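Cat post. Short one, I have to be on the road to Wurnton by 4 and nothing is packed.

So Halonen is home from the vet. Eighteen hours there, one bag of fluids, one very rude bill (561, and then they rang back and said 570, they forgot the pill pockets). He ate a hair tie. Again. Thanks to everybody who left comments on the last post, I read them in the waiting room and they helped alot. Anjana, your Ireo looks so much like him it's scary. Same ears, same grumpy mouth.

He is eating. Not the fancy recovery stuff obviously, the cheap chicken pate. Sleeping on the radiator. Hissed at his brother once for smelling wrong, or for not smelling wrong, who knows with those two.

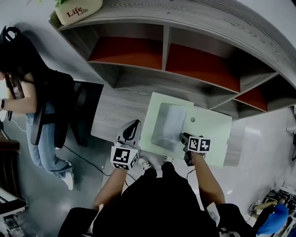 Toys next, because I went through the whole basket last night and threw out anything with string, elastic or a loose tail. Wands live in the closet now. Leena says puzzle feeders are the way to go for a cat who swallows first and thinks later, so I'm going to try making one. Want a translucent plastic box like the one on that green board, so he can watch the kibble and yell at it, with paw holes cut in the lid and the edges sanded down smooth. If it flops I'll buy a real one. Niilo's cat got hers open in a minute flat so my hopes are not high.

Other news. Foster kitten from Cudcombe might be coming in February, if the boys behave. Tortie, tiny, apparantly loud. Jouko is against it. Jouko was against the last two and guess whose lap they're on.

More pics of the patient when I'm back. Hair ties are in a jar with a lid. Gotta run, can't find the car keys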